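How to Plan a Branching Story for Your First Text Game

So you want to write a game where the player picks what happens next! Good for you. My first one, Gilholm, grew to 125 scenes before I had an ending in sight, and I would love to spare you that (my poor notebook never recovered).

Start with the ending. Write it in a sentence or two, then write a second one that you like just as much. Now go back to the opening and ask what the player would have to do, or refuse to do, to land at each.

Next, draw your scenes as boxes on a big sheet of paper. Keep it to 14 boxes for a first try. Let the branches split and then come back together, and write down anything the game has to remember along the way, like whether the player paid the ferryman.

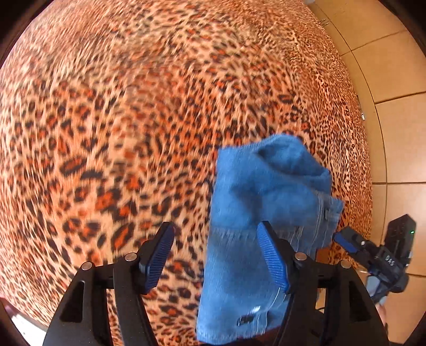

Rooms come next, and I like to write each one in under 44 words. Pick a couple of things a player might want to poke at and leave the rest alone. "Blue denim, folded tall and narrow, on a leopard print" is plenty for a bedroom, and already you're wondering who sleeps there, aren't you? Give each thing its own short reply when the player looks closer.

Then play it through, start to finish, and pick the choices you'd never pick.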